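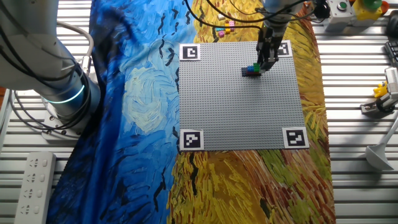 Ticket: Tosh painted-field cover, large, won't lie flat and the baseplate creeps
Opened: Oct 29, 2026
Product bought from: Plurkholm, online order, picked up at the Drutgate counter
Status: open, waiting on a reply about the backing

Hi Plurkholm support! Long one, sorry, but I'd rather give you all of it at once than go back and forth.

I bought the big Tosh cover, the one printed like a Van Gogh with the deep blue swirly part on one half and the yellow wheat on the other. Love the print. It's under a gray LEGO baseplate that I use for small builds, and the colors make the whole table more cheerful than the plain brown felt I had before. No complaints about how it looks at all.

The problem is two things, and I can't tell if they're the same thing. First, the blue side bunches up into folds along the edge. Second, the baseplate turns and drifts on it. I set it square, I work for a while, and by the time I put the last few bricks on it's at an angle. If it matters, the builds are tiny. The one I use for testing is a flat black plate with red, then blue, then bright green on top, so there's not much weight up there pulling anything around.

What I'd tried before opening the ticket

Smoothing by hand from the middle out. Works for maybe an hour, then the blue end creeps back up.

Ironing, low, from the back, with a dish towel in between (your care card says low is OK). It took out the creases from shipping, which I was pleased about, but the folds at the edge came right back, so I don't think those were ever creases. I think there's just too much fabric on that side and it has nowhere to go.

Swapping which end of the table the blue half goes on. Same result, blue side folds. That did make me wonder whether the blue half is printed heavier or cut a little long. I measured it twice and got 2 different answers, so please don't hold me to a number!

Non-slip drawer liner between the cover and the table. Better for the cover, no help for the baseplate. It also made little bumps you could feel through the print, and I took it out again.

Update 1, same day

Thanks for the fast reply. You asked what the table is. It's metal, silver, with ridged panels, so the cover rests on a row of ridges and not on a smooth top. I hadn't thought of that as important, but once you said it I pressed down on the print with my thumb and yes, it gives between the ridges. A fresh shirt board slid under the middle made it feel much firmer. I only had the one board, so I can't say what it would do for the edges.

You also asked for the lot number. The tag says 3,000 and then some letters that came off in the iron incident (the dish towel slipped, my fault, tag only). I know that isn't a full number. The receipt from Drutgate has order line 600 on it if that's any use to whoever looks these up.

Update 2

OK, so I tried your "tape test." Four bits of painter's tape, baseplate pressed down on the yellow part, then I did a normal session of putting bricks on and pulling them off. Stayed put the whole time. Peeled the tape after and it took some fuzz off the cloth, so I won't be doing it as a regular thing, but it does tell us the plate isn't warped or rocking. It's purely sliding.

Without tape it's back to turning. It seems to be the pulling off that does it, more than the pressing on. When a brick is stubborn I twist it a bit without meaning to, and the plate goes along with the twist. Pressing straight down hardly moves it.

Something I noticed while I was at it, and you may want to pass it on to whoever does the prints: small yellow bricks are really hard to find on the wheat side. I keep my loose ones next to the plate, a pink, a yellow, a light blue, a magenta and one little white piece, and the yellow one just melts into the brushstrokes. The pink and the magenta are easy. I like having them on the yellow half anyway, so I'm not asking you to change the picture, ha. A darker border strip for parking parts would be nice on the next version though.

Update 3

Turned the plate cornerwise on purpose, per your suggestion, so that the corners point to the long sides. The idea as I understood it was to get the edges of the plate running across the weave and not along it. I didn't expect much from this one.
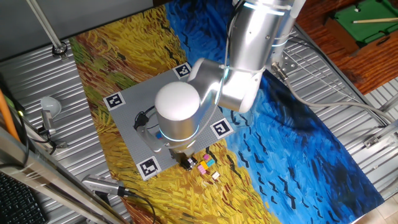 Update 4

Verdict on cornerwise: a bit better! It still shifts when I twist a brick off, but it shifts less, and the drift over a whole session is small enough that I only straightened it once. The loose bricks wander a little further than I'd like, because they sit right by the lower right edge and spill over from the plate to the cloth, and I bump them with my sleeve. That's a me problem.

You offered the Brendon backing sheet as a replacement part. Two questions before I say yes. Does it go on with adhesive, or does it just lie under the cover? I take the cover up to wash it (twice since August) and I don't want to be peeling anything. And is it stiff enough to bridge the ridges in the table, or is it more like the drawer liner? The page for it says "300 weight" and I have no idea what that means in real life. Thick like a placemat? Thick like a rug?

If it's the rug kind, please send it. If it's the placemat kind I think I'd be better off with a sheet of thin board from the hardware store, and then maybe you could just look at the cutting on the blue side for me.

Still to do on my end

Get a board big enough for the full cover and try it with no liner.
Measure the blue half properly, flat on the floor, with a metal tape.
Try a square of thin rubber directly under the baseplate, smaller than the plate so it doesn't show.
Find the care card again, I had it this morning.

I'll add the measurements here when I have them. Please leave the ticket open until then.

Plurkholm Customer Help | Contact us | Returns and spare parts | © 2026 Plurkholm | Back to top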